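October 18, 2019

Learning to write letters again

In May I decided to write one letter by hand every week. I had not written a real letter since I was a student, and even then it was mostly to ask my mother for money. Now I live in Mosham, my family lives in Medina, and we speak by video on Sunday. It is a good system. But after each call I noticed that I could not remember what we had said to each other. We had talked for one hour and it was gone.

My first letter was to my aunt, Hortensia Cabral. She is the last person in the family who keeps paper. I sat down after dinner with a cup of tea and wrote the date, then "Dear aunt," and then nothing for a long time. In a message I would send her a picture of my dinner and a heart. A page is much bigger than that. I wrote about the weather and it took three lines. I wrote about my job and it took two. Then I remembered the pear tree behind her old house, and how she used to put a ladder there and forbid us to touch it, and suddenly the page was full and I had to turn it.

Her answer came after 16 days. She corrected me about the tree. It was a quince.

I have a problem that maybe other people who live between two languages will recognize. My Spanish has become old. It stopped growing in the year I moved, and when I write it by hand I can see the holes. I put an English word in the middle of a sentence and do not notice until I read it again. My English, on the other hand, is correct but a little stiff, like shoes that I bought for a wedding. When I write to my friend Toshio Shimada we use English, which does not belong to either of us, and I think this makes us both more polite than we really are. In his last letter he thanked me for my "esteemed news." My news was that I had changed my dentist.

Also my hand hurts. I did not expect this at all. After one page I had to stop and shake my fingers. My handwriting begins each letter very nice and round, and at the end it looks as if another person took the pen from me on a bus.

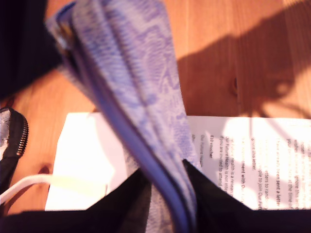 Many times I do write on the bus, or in the waiting room, or in the ten minutes before a class begins. At first I thought a letter needed a desk and a quiet evening. I waited for the quiet evening and in June I wrote no letters. Amancay Sepúlveda, who was my neighbor until last year and now receives a letter from me every month, told me that she reads mine in pieces, while the rice is cooking, so I could surely write them in pieces too. She was right. Now I write four or five lines, put a small star, and continue the next day. The stars are useful. She can see where I was in a bad mood.

There is the question of the post office too. The one near me, on the Drollitz side of town, closes at 5, and on some days the line goes out to the sidewalk. I used to be impatient there. Now I listen. Last month the man in front of me was sending a single shoe to his brother, and he explained the whole story to the clerk, who did not ask. I put this in three different letters. I believe each person got a slightly different version.

Not everybody answers, and I should say something about this. My cousin Cristóbal Ulloa has received 6 letters and has written 0. When I complained a little on the telephone, he said that he keeps them in the kitchen drawer and reads them again when he cannot sleep. I did not know what to say. I had been counting his silence as a debt. So I wrote him number seven, and I tried to make it a slow one, good for the night.

What do I write about? Small things, mostly. In a video call we report the important events, who is sick, who has bought a car. Nobody in my family would call me to say that the bakery changed the color of its paper bags, or that I finally understood how to cook lentils without making a soup. In a letter these things have a place. My aunt now sends me the complete news of her street, including the quarrels, and I know those people better than I know the people on my own street.

I have also started to keep a copy of some letters, and I am not sure if it is a good idea. When I know that I will keep it, I write more carefully, and more carefully is a bit more boring. For the letters to my aunt I do not keep anything. She would find a mistake in the copy also.

This week I owe one to Toshio, who asked me how one makes quince paste. I asked my aunt in my last letter and I am waiting for her recipe. If the mail is as usual, he will have it before the winter.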